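Papier peint derrière un plan de travail : quelle finition ?

Je veux poser un papier peint à grandes feuilles derrière un plan de travail gris effet marbre. Faut-il un vernis ou une plaque de verre ?

sindow
Vernis mat, deux couches. Chez Lorkel le pot couvre jusqu'à 3 m².

declercq
Verre, c'est mieux. 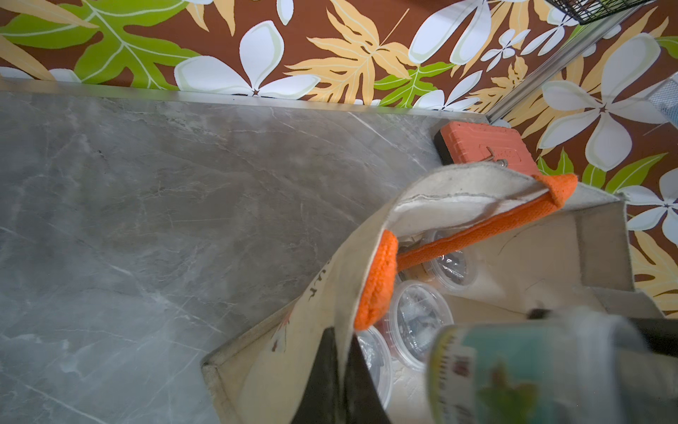

Entraide Lorkel – Groupe Cuisine et plans de travail

lemenholm
Regardez la jonction avec le mur : un profilé métal fin au bord du plan, puis le papier. Joint silicone transparent avant le vernis.

Mis à jour en juillet
261 partages · 3 commentaires

Sujets récents
Décoller un vinyle
Percer un plan stratifié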